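Clunitz Open Day Bedside Set: data card

Simulated pick tasks shown at the Hamada open day, 7/6/24

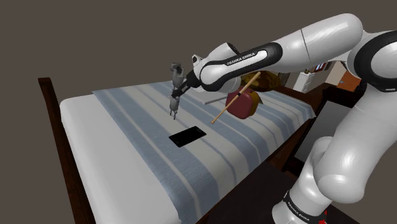
Render: Takumi Ichikawa / Clunitz simulation group

Summary

The Clunitz Open Day Bedside Set holds the simulated episodes run at the demonstration desk in Hamada. The arm is a Franka Emika model with a two-fingered gripper. It works over a bed with a striped blanket, and the target in the render is a black smartphone lying flat on the blanket, with the gripper open above it. Other objects on the bed act as distractors.

The set contains 88 episodes. Visitors drove 40 of them by hand controller. The rest were run by the scripted planner between visitor slots.

Contents

episodes/ one folder per episode, with joint states, gripper state and rendered frames
scenes/ object poses at reset, one file per episode
splits/ visitor and planner lists
notes/ the operator log kept by Athina Kouris, lightly edited for spelling

How the demonstration was run

Each visitor got a short practice period, then up to 6 attempts at a named target. Practice motion was not recorded. The target was read aloud by the operator and entered in the log before the controller was released. An attempt ended when the visitor pressed the stop key or the time limit ran out.

Object poses were resampled at every reset. The bed, the robot base and the room stayed fixed. Lighting is the default even setting in all episodes. A second lighting preset was built in March and is not included.

Planner episodes use the same resets and the same time limit. The planner reads object poses straight from the simulator, so its results should not be compared with a camera-based policy.

Labels

target: object name as entered by the operator
outcome: lifted, dropped, missed or stopped
source: visitor or planner
remark: free text, often empty

"Lifted" means the target cleared the blanket and stayed in the gripper until the end of the episode. Sadao Morikawa and Masanobu Aoki labeled outcomes separately, and differences were settled from the joint and contact logs.

Known problems

The blanket is a fixed surface with a cloth texture. It does not wrinkle or slide under contact.
Thin objects lying flat are hard to grasp from above. Several visitors pushed the phone sideways before closing the fingers, and these pushes are left in.
In 3 visitor episodes the controller lost its connection for a moment. The remark field reads "link" for these.
Visitor skill varies widely and no skill rating was collected.

Privacy

No names, voices or video of visitors were stored. Episode numbers do not follow visiting order.

Use

Free for research and teaching. Please credit the Clunitz simulation group. Corrections to labels go to Mārtiņš Adomaitis, with the episode number in the subject line.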